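4. First cleaning and filling of the Kesteron water dispenser

Please read this section to the end before you connect the dispenser to power. The first cleaning takes 55 minutes, and most of this time is waiting. You will need:

Two clean jugs
One packet of Skultley descaling powder (in the accessory bag)
A soft cloth
A bucket for the waste water
The small drain key

CAUTION: Do not use vinegar in this appliance. It damages the seal of the tank valve, and this damage is not covered by the warranty.

4.1 Placing the dispenser

1. Choose a flat and stable surface. The dispenser holds much water when it is full, so a shelf on thin brackets is not suitable.
2. Leave a free space of 20 cm behind the rear grille. The warm air must go out from there.
3. Turn the four feet until the bubble in the level on the drip tray stays in the center.
4. Remove the blue tape from the tank lid and from the tap. There is a second piece of tape under the drip tray – many users forget it.
5. Wait before you switch on. If the dispenser was transported lying on its side, it must stand upright overnight.

NOTE: The older model, Kesteron Primari, has only three feet. For this model, put the folded card from the accessory bag under the rear foot if the surface is not level.

4.2 Rinsing the tank

1. Open the lid and take out the filter basket. Do not install the filter yet. The descaling powder would use up the filter before its first day of work.
2. Fill the tank with cold tap water up to the lower line.
3. Put the bucket under the tap and let all the water run out.
4. Repeat steps 2 and 3 one more time.
5. Dissolve the descaling powder in one jug of lukewarm water. Stir until you see no grains at the bottom.
6. Pour the solution in the tank, add cold water up to the upper line, and close the lid.
7. Press and hold RINSE until the light becomes yellow. The pump will start and stop several times. This is normal.
8. When the light goes off, empty the tank and rinse it with clean water until there is no smell.

CAUTION: Keep the solution away from marble and other natural stone. If some drops fall, wipe them immediately with a wet cloth.

4.3 Filling small bottles

The tap is made for glasses and jugs, but it can also fill small bottles if the neck is wide enough to receive the nozzle. For a narrow neck, use the adapter.

1. Push the adapter onto the tap with a quarter turn to the left.
2. Set the portion dial to the smallest mark.
3. Hold the bottle straight and press the button one time. Do not hold the button, because then the dial is ignored.
4. Stop one finger below the rim, and close the cap before you lay the bottle down.

Plastic bottles should be used only with the cold tap. Thin plastic becomes soft in hot water and can bend in your hand.

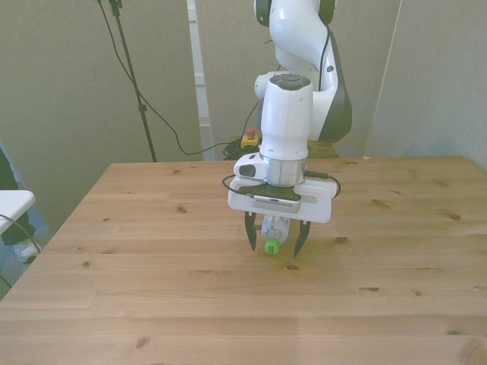 Page last changed: Sun 8 March | Editor: Nana Dankwa | Manual 253, section 4

If you fill bottles for the next day, keep them in the refrigerator. Water that has passed through the filter contains less chlorine, so it does not stay fresh as long as water directly from the pipe. Drink it within one day.

4.4 Installing the filter

1. Soak the filter in cold water until no more bubbles come up.
2. Put it in the basket with the arrow pointing down. You should feel a small click.
3. Place the basket back in the tank and fill to the upper line.
4. Throw away the first two jugs. The water can be a little gray from carbon dust – this is harmless, and your plants can have it.
5. Hold FILTER until the counter shows 3000. The counter goes down by one with every portion.

When the counter arrives at zero, the light blinks red. The dispenser continues to work, but the filter must be changed within the week.

4.5 Setting the water hardness

Factory setting is 2 (medium). To change it, press MENU, go to HARDNESS, and choose a value from 1 to 4 with the arrow keys. Confirm with OK. If you do not know the hardness at your address, ask your water supplier or use the test strip from the accessory bag. Dip the strip for one second, shake it, and compare the color after one minute.

Customers who bought the dispenser in the Bermúdez shops before November received strips with an older color scale. For these strips, use the table printed on the envelope and not the one in section 9.

NOTE: After a power failure the hardness setting is kept, but the clock must be set again. See section 5.2.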